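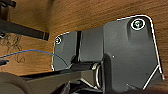 How long does a 400 ml tin of Trolta hard wax oil last once opened?
Use it up within a year if the lid is pressed down tight. Skin on top? Lift it off, stir, strain thru an old stocking.

Trolta Hard Wax Oil, Satin
Item 1232
For desks, shelves, table tops, stair treads. Indoor use only.

Two thin coats. Thin means thin. Wipe off the extra after 15 minutes or it stays sticky for days. Sand to 150 first, no finer, the oil needs somewhere to go. Leave 48 hours before putting anything heavy on it.

Sizes: 200 ml, 400 ml
Colors: Clear, Honey, Dark Oak. Honey was out in February, back in stock now. Dark Oak in the small tin only.

Do the underside of a top as well, one coat is plenty. Helps stop cupping.

Not for use over varnish or old polish. Strip it back first. Oily rags: lay flat outdoors to dry, never in a pile, they can catch fire on there own.

Goes well with Clalano lint-free cloths and the Bodo flat brush, both sold seperately.

Orders in by 23rd April ship at the old price. No returns on opened tins.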